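Saying the â in Cârstea – my notes for the Bultholm evening class talk
Kenna Dunbar

Start with the name on the board. Just CÂRSTEA, big letters, don't say it. Let people have a go at it out loud, all at once so no one feels picked on. Then ask who went for "car" at the front. (I did, for years, to the man's face.)

OK, the story. My first job at Runbridge I sat next to a Mr. Cârstea and called him "Carsty" for 27 days before Viorica Sandu took me out to the hallway and fixed me. I counted later on the calendar because I was so embarrassed! She got me there in one lunch break, and I'm basically stealing her method tonight.

The vowel. English doesn't really have it, so don't go hunting for a perfect match. Say "ee" and hold it. Keep your tongue high, now slide it back a little, toward "oo", but don't let your lips go round. Lips stay flat and lazy. It'll sound like you got punched in the stomach a bit. Good! Get the room to hold it with me, then breathe, then again. Wait for the giggling to stop, it does.
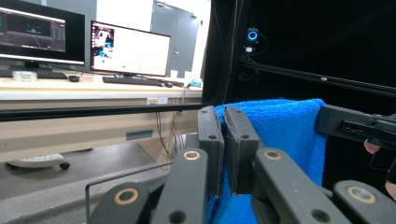 2 min read

Common slips, and go slow on this part, last time I rushed it. Some people go "uh", and that's ă, a different vowel with a different hat. Others round their lips and end up at "oo". Pencil trick from Florin Nistor: hold a pencil lightly across your teeth and try the sound again. You can't round much with a pencil in there. Hand out the clean ones, box of 22.

Then î. Same sound, different spelling. You mostly see î at the start or end of a word and â in the middle. Someone will ask why. Short answer: spelling reforms, and people still argue. Don't get dragged into it, Kenna, you lost a whole break to this at Kevell.

The r in the middle. Just a quick tap, like the middle of "butter" when an American says it fast. If somebody can already roll, great, but for this name one tap is plenty. The "ea" at the end slides together, closer to "ya" than to "ee-ah". Put it all together slowly: câr – stea. Stress goes on the end.

Practice in pairs, 7 minutes. Words on the handout: când, mână, pâine, râu. Walk around and listen for lips. Somkiat Limsakul has offered to take the back half of the room, so split it with him and don't hover. If a pair gets stuck on râu, let them leave it and go back to când.

Questions. Tamara Ene asked me ahead of time if kids pick this up faster, and I'd like to say I don't know for sure, but mine did and she was insufferable about it.

Finish with the board again. Everybody says the name together, twice, then coffee.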